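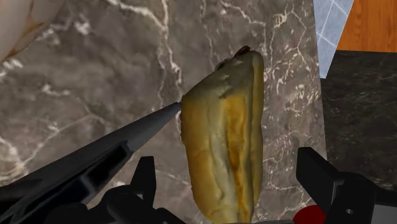 Elba Carrasco picks up on the second ring and is already talking. She's in a parking lot, she has a call after this one, can we do it in one go. Sure.

She runs product for the Amoah kit at Gindlow, a small outfit in Cluvamside that sells simulated kitchens to people who train robot arms. Not the arms. Not the grippers either. Just the kitchens, the food, and the scripts that set it all going. Price is $2000 a year for a lab seat, less if you're a school.

"People hear kitchen and they think we sell ovens," she says. "We had a guy ask about delivery. I told him it's a download."

So what do you get. Five rooms with counters, cabinets, tile, the usual. 600 food and kitchen objects to put in them. A two-finger gripper model that you can swap for your own if you have the files. Then a set of starter tasks, mostly pick up this, put it over there. Version 5 went out in June and it's the one I've been running on a borrowed seat for a couple weeks.

Bread is what I wanted to ask about. A long roll sounds like the easiest thing in the world to pick up. It's not, at least not with the settings I had. Mine kept spinning out of the grip or, worse, the finger went right into the crust.

Carrasco laughs at that one. "Everybody starts with the bread. I don't know why, maybe it looks friendly. It's a lumpy shape, it's one side fat and one side smooth, and your contact points are never where you think they are."

And the finger going in? She doesn't dodge. "Thats a contact setting, and the default is too soft. We let shapes overlap a little so the thing runs fast. If you're looking up close you'll see it. Turn the stiffness up and it goes away, mostly, but you pay for it in speed."

How much speed? "Depends on your machine. I'm not going to give you a number and then get emails."

Fair. I tried it anyway. Stiffer contact, same task, and the run was noticably slower on my desktop, but the grip looked a lot better. For camera training I'd take the slow one. For just getting a lot of tries in, the default is fine.

The looks are a strong point. The veined stone counters, the tile, the browning on the crust. I asked if all that matters to a robot.

"It matters to the camera," she says. "If your policy has only ever seen bread on a plain gray table, then you give it marble with white lines running everywhere, it loses the edge of the object. We had a customer, Donstead, they do lunch line stuff, and their first complaint was that our counters were too busy. I said good. Go look at a real counter."

Did they come around? "They renewed."

Wrist view is the other thing people ask her for, the close-up camera that rides with the gripper. It's in there. Lots of black hardware in the shot, and she says that's on purpose. "You can hide the fingers if you want, there's a switch. Please don't. Your real camera is going to see its own hand all day long."

Complaints, then. I had a list. Documentation is thin, half the starter tasks have a page and the other half have a sentence. Food doesn't squash. Lighting is soft all over and I couldn't find an easy way to get a hard shadow.

She takes them in order. Docs: "Yeah. We're writing them. I'm writing them, that's the problem." Squashing: not this version, and she won't promise the next one. "Soft bodies are expensive. I'd rather have a stiff roll that runs on your laptop than a squishy one that needs a server room. Some people disagree with me, some of them work here." Lighting: there is a way, it's in the room file, she'll send me the line. (She did, it works, it should be a menu.)

What would she tell someone about to buy a seat?

"Do the trial first. Put your own gripper in before you do anything else, not after, because everyone does it after and then they redo a month of work. And change the roll. Rotate it, stand it on end, whatever. Don't train on it lying flat and then be shocked."

Somebody is honking behind her now. One more, quick: does she ever get sick of looking at bread?

"I look at soup cans now. Bread was last year." Then she had to move the car.

The trial is two weeks and you don't need a card for it. Seat price is good through the end of the year, according to Carrasco, after that she wasn't sure.

Posted Nov 8, 2023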